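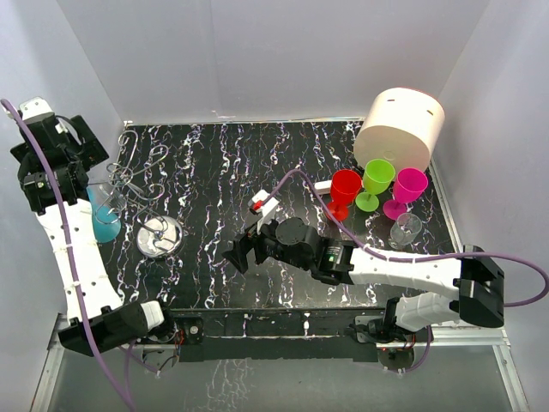 Black marbled tabletop, light-blue cup toward the back

Ticket 3271: Round-up transfers posting twice
Product: Kamitz savings app, linked to Curness checking
Status: Solved!

Opened in May. Every card purchase rounds up to the next dollar and the change goes to my Jerkora savings bucket. I love this feature! But after I raised my goal to $1000, each round-up started showing up two times, and my checking balance went down both times.

Tried so far:
Logged out and back in. Same result.
Turned round-ups off overnight, then on again at 8 a.m. The first coffee of the day doubled again.

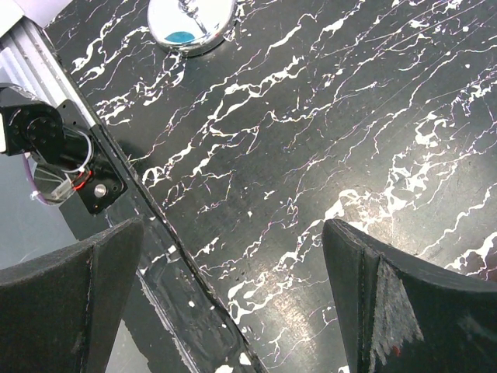 Pao-chu Hsiao on the support desk wrote back within the hour (so fast!) and asked for my rule list. Great call, there were two rules in there, both called "Round up." Editing the goal had saved a new one and left the old one running.

Fix: deleted the older rule, kept the one with the $1000 goal, bought a sandwich, got one transfer. Wonderful! The extra transfers were sent back to checking and my bucket now reads $665, matching my own notes to the penny.

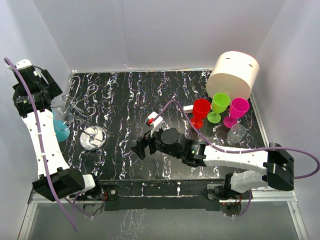

Still open
Uibo alerts still come in pairs, though only one transfer posts. Pao-chu is checking.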